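4. Before You Start a Session

I rewrote this section in June after Euan Laing and I kept getting the same questions, so if you learned from the old Grimano sheet, please read it again anyway!

1. Sign in and pick a station. One operator per station, and stay with it until your block is done.

2. Walk your floor area first. Look for cables, power strips, small dropped stuff. Move what you can, and route the rest along a wall or tape it flat.

Note: Chairs count too. Push them in before you pick up the grippers – your eyes will be on the tips, and your feet are on their own.

3. Check the marker cube on each gripper. Every face should be clean and fully stuck down. I wipe mine with a dry cloth (no sprays, please, they leave a haze).

4. Open and close each gripper 23 times at an easy pace. If one sticks, tag it and put it on Catriona's shelf.

CAUTION: Keep the black tips away from faces, yours included. Stop moving if anybody comes within arm's reach.

5. Hold both grippers out in front of you, over clear floor, and wait for the ready tone.
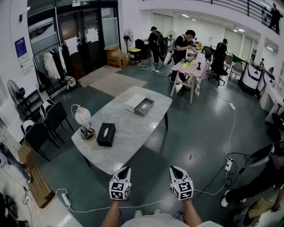 6. Start with light, sturdy things and leave glass for later. I like to do a slow practice reach on each side before the first real one.

7. Take a break after 45 minutes, even if you feel great. Set the grippers down, shake out your wrists, drink something.

Note: If the tracking drops and you get error 551, hold still and count to five. Still there? End the take and start over at step 3.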